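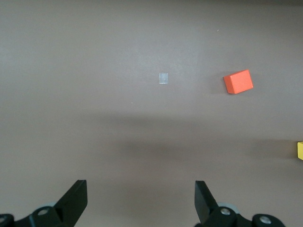 Eirini Liapis got the letter on a Tuesday route that wasn't hers. She was covering for a man with a bad knee, and the clerk at the Sterkden post office handed it to her over the counter because it had her own name on it.

She read it in the van with the heater going. It was from a law office in Walitz. Her uncle Armindo had left her the house on Fivumari Road, the things in it, and one condition. She was to live there until the end of August with the boy.

"What boy?" she said, to the dashboard.

Armindo Valente wasn't her uncle by blood. He had married her aunt late, when Eirini was in high school, and after her aunt died he sent a card every Christmas with a check for 100 dollars folded inside it. He had never mentioned a boy. She called the law office and a woman named Nusrat Jayawardena picked up on the second ring.

"His name is Sajib," the woman said. "Sajib Barua. He's six. Your uncle was his guardian for the last two years."

"Whose child is he?"

"His mother rented the upstairs room. She passed away. The father works on the cable ships and he's hard to reach." There was a sound of papers. "We have been trying to reach him."

"I drive a mail van," Eirini said. "I'm 41 years old and I live over a dry cleaner."

"Yes, I have the address here," said Nusrat Jayawardena.

She drove up that weekend to say no in person. The house number was 2232, which seemed like a lot of number for a road with so few houses on it. A neighbor let her in, an old man named Jahangir Akanda who had been sleeping on the couch since the funeral so the boy could stay in his own bed. He had already put his coat on.

"He eats toast and eggs," he said. "He won't eat the eggs if they touch the toast. He's in the kitchen."

Sajib was sitting at the table with his blocks. He looked at her shoes first and then at her face.

"Are you the one with the van?" he said.

"It's not my van. It belongs to the post office."

He thought about that. "Can you still drive it here?"

"No."

"Okay," he said, and went back to what he was doing.

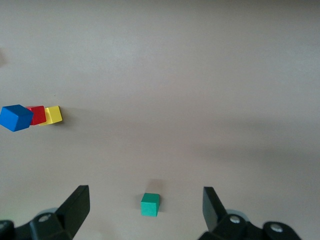
The blue one and the red one, side by side on the table.

She sat down across from him. She had a speech ready, mostly for the lawyer, about shift work and the size of her apartment. It didn't seem right to give it to a six-year-old, so she asked him what he was building.

"It's the street," he said. "Blue is us. Red is Mr. Akanda."

"Who lives at the other end?"

"I didn't decide yet."

She made eggs at noon and kept them away from the toast. In the afternoon it rained and they looked for the thing that turned the water heater back on, and Sajib knew where it was, behind the paint cans, because Armindo had shown him. He knew a lot about the house. He knew which stair to skip at night and that the back door had to be lifted a little before it would close. He told her these things one after another – not to be friendly, she thought, more like someone training a new hire.

At eight he went up and brushed his teeth without being asked. Then he came halfway back down.

"Are you leaving when I'm asleep?"

"No. I'm leaving tomorrow after lunch. I have work."

"Mr. Akanda snores," he said. "You can hear it upstairs."

"I don't know if I snore."

"I'll tell you," he said, and went to bed.

She found Armindo's papers in the sideboard, under the good napkins. There were school forms, a vaccination card, and a stack of letters tied with kitchen string. All of them were addressed to the father, care of the cable ship Ní Bhriain, and all of them had come back. Eirini turned them over. She had handled returned mail for most of her working life and knew every stamp there was. These had been sent to the wrong port. Whoever had copied out the address had mixed up two lines of it, and the same mistake was on every envelope down to the last, which was postmarked February 10, 2021.

She looked at it for a while. Then she got a clean sheet of paper out of the drawer, and a pen, and wrote the address the way it should have gone in the first place. The rest of the page took her longer. She got as far as the father's name and a comma, and upstairs she could hear Sajib turning over in bed.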